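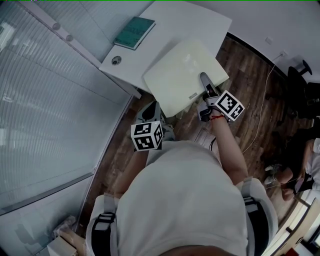 Radiator knocking at night, one pipe system

Started by brabec_upstairs, 30 Jan 2021

brabec_upstairs
2nd floor of an old building, steam heat, one pipe to each radiator. Bedroom one bangs like someone's hitting it with a hammer. Starts when the heat kicks on, quits after 10 minutes, does it again all night. Landlord says steam is just loud. Is that true? Been going on since November and I'm losing my mind

pipe_dreamer
no it is not true. Steam should be close to silent. Water is sitting somewhere it shouldn't. Put a level on top of the radiator, it should tilt a little toward the valve

Clukham Dan
What he said. Also is the valve all the way open? One pipe valves are open or shut, nothing in between. People crack them halfway to turn the heat down and then teh water can't get back out.

brabec_upstairs
um. half open. I was using it like a faucet

pipe_dreamer
lol ok open it

marlow77
Don't bother with the level. It's the vent. Little silver thing on the side. Mine banged for two winters, swapped the vent, done. Cheap part.

pipe_dreamer
A bad vent hisses or spits. Banging is water. You probably bumped the thing straight when you changed it

marlow77
I know what I did in my own apartment thanks

Anika Sorensen
Could be both, no? Do the free stuff first. Valve open, check the tilt, if it's flat or leaning away slide something thin under the feet at the far end. Go slow, old pipe joints don't like being moved. Wait till it's cold!! I have a scar.

brabec_upstairs
Valve open all night. Better but not gone. Level says it leans AWAY from the valve, floor slopes to the window. What do I put under it

Clukham Dan
Checkers. Plastic ones will creep so get the wood kind.

marlow77
Quarters. Everybody uses quarters

Anika Sorensen
Either. I've got hardwood shims from Trurkness, snap to length. Same amount under both feet at that end or it rocks.

oldboilerguy
Before anyone spends money ask the landlord what pressure the boiler is set at. Should be under 2. I've seen them cranked way up because a tenant on the top floor was cold, and then the whole building bangs. Shims won't fix that

pipe_dreamer
True but if it's only the one room its not the boiler

oldboilerguy
He didn't say only the one room.

brabec_upstairs
She. And yeah only the bedroom, living room is fine. Shims are in, two each side, leans the right way now. One small tick when the heat came on, then nothing so far. Will see how tonight goes

marlow77
still say change the vent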